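Goltlow prison says its new body scanner has "transformed" security. I've read the press release twice and still can't find a number in it.
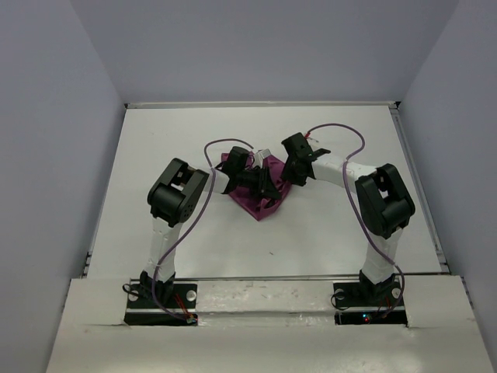

What was being smuggled in before April? How much of it? They don't say.

Gangadharan Namboodiri taught there for 4 years and told me the same thing every officer says in private: visitors are the easy ones to search. Deliveries aren't.

The scanner is at the visitors' gate. Guess where it isn't.

Meanwhile one officer on nights watches 400 people. Two if somebody agrees to a double shift.

Bangera got the same machine last year, same speeches. Ask them how many finds they've logged. I did. Still waiting.

Maybe I'm wrong and it works fine. Then publish the monthly figures, and put them next to the overtime bill.

Reply from the press office, 20th May: "We do not comment on operational matters." Ok then.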